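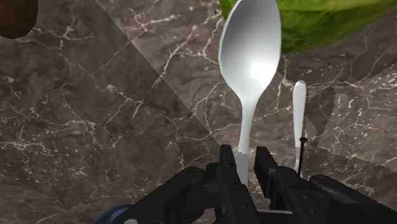

Equipamiento municipal > Participación ciudadana > Votación y recuento

Ciltero M-7, sistema de votación y registro de asistencia para plenos y audiencias públicas

El M-7 es un conjunto portátil destinado a ayuntamientos, diputaciones y consejos de distrito que deben dejar constancia nominal del voto en sesión pública. Sustituye al M-5, cuya fabricación cesó en marzo. Las unidades base del M-5 siguen recibiendo repuestos, pero no admiten los pupitres de la nueva serie.

Cada conjunto se compone de una unidad base, un pupitre de presidencia y los pupitres de concejal que se soliciten. La unidad base gestiona hasta 200 pupitres en una misma sala. La comunicación es por cable de bus, con conector de bloqueo en ambos extremos. Existe una variante inalámbrica, M-7R, que se presupuesta aparte y que no recomendamos en edificios con muros de carga entre el salón de plenos y la zona de público.

Pupitre de concejal

Tres teclas de voto (sí, no, abstención), tecla de petición de palabra y lector de tarjeta. El voto puede modificarse hasta que la presidencia cierra la votación; a partir de ese momento el pupitre queda bloqueado y el sentido del voto aparece en la pantalla propia durante 11 segundos. La retirada de la tarjeta equivale a ausencia y se anota con hora en el registro de la sesión. Si el reglamento orgánico de la corporación trata al concejal ausente como abstenido una vez iniciada la deliberación, debe activarse la opción correspondiente en el menú Reglamento antes de abrir la sesión.

Pupitre de presidencia

Añade apertura y cierre de votación, voto de calidad, suspensión de la sesión y control del turno de palabra. El voto de calidad solo se habilita cuando el resultado es de empate y la votación se ha repetido, salvo configuración distinta. La votación secreta se selecciona punto por punto. En ese modo la unidad base conserva los totales y la relación de votantes en archivos separados, sin marca de hora individual.

Mayorías

El sistema calcula mayoría simple, mayoría absoluta sobre el número legal de miembros y mayorías cualificadas de dos tercios o tres quintos. El número legal se introduce al dar de alta la corporación y no se altera con las vacantes. Es el error de configuración más frecuente - en Milville se introdujo el número de miembros en ejercicio y hubo que rectificar las actas de dos sesiones. El manual dedica a este punto el capítulo 7.

Registro y actas

Al levantar la sesión se genera un archivo con el orden del día, la asistencia, los turnos de palabra y el resultado nominal de cada punto. Se exporta en texto plano, CSV y PDF con firma electrónica de la secretaría. La memoria interna almacena 1000 sesiones; al alcanzar el límite, la unidad no sobrescribe nada y exige descarga manual. No se incluye transcripción de voz. El acta sigue siendo competencia de la secretaría y el archivo exportado tiene carácter auxiliar.

Participación del público

El módulo Marier, opcional, permite registrar las peticiones de intervención de vecinos en el turno de ruegos y preguntas. Asigna orden y tiempo, y muestra la cuenta atrás en la pantalla de sala. No recoge votos. Para consultas abiertas a residentes debe emplearse otro equipo, con identificación contra el padrón.

Instalación y formación

La instalación fija requiere canaleta o suelo técnico. La portátil se monta sobre mesas existentes y se guarda en maletas con ruedas. Janaína Peixoto coordina las visitas técnicas previas, en las que se mide el recorrido de cable y se comprueba la toma de tierra. La formación consta de una jornada para secretaría y otra, más corta, para presidencia y portavoces; la imparte Makis Triantafyllou. En Bastos se hicieron ambas la misma mañana, con resultado aceptable, aunque preferimos separarlas.

Suministro

Pupitre adicional, lector de repuesto, cable de bus de distintas longitudes y tarjetas en blanco se sirven sueltos. Las tarjetas del M-5 son legibles en el M-7 previa regrabación. Garantía de dos años en piezas y mano de obra, ampliable en el momento de la compra - no después.

Consultas sobre pliegos y compatibilidad con reglamentos orgánicos: Welington Frota, departamento técnico.

Ficha revisada el 2020-08-13.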